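3.2 The steamer task

I'll admit we picked the steamer because Lertchai Panyasiri, who was in my project group, was hungry at the time! It stuck, though, and by August it was the task all 12 students on the Prellimby module wanted to try. Each group had 10 goes at getting the lid off and putting it down on the cloth.

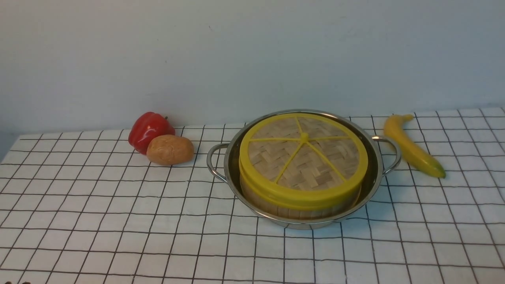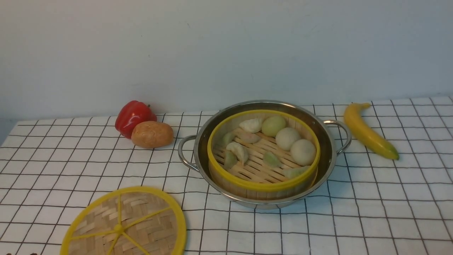 Figure 2. The steamer in its steel pot, lid on (first picture) and lid off (second).

We gave every go a limit of 90 seconds, which felt mean at first (my group ran out of time twice before lunch). The rim was the tricky bit, as a grip even slightly off centre made the lid tilt. I'd been sure the pot would slide about and it hardly did, so we dropped the clamp from the plan and spent the time on the grip instead. Scores for each group are in Table 2.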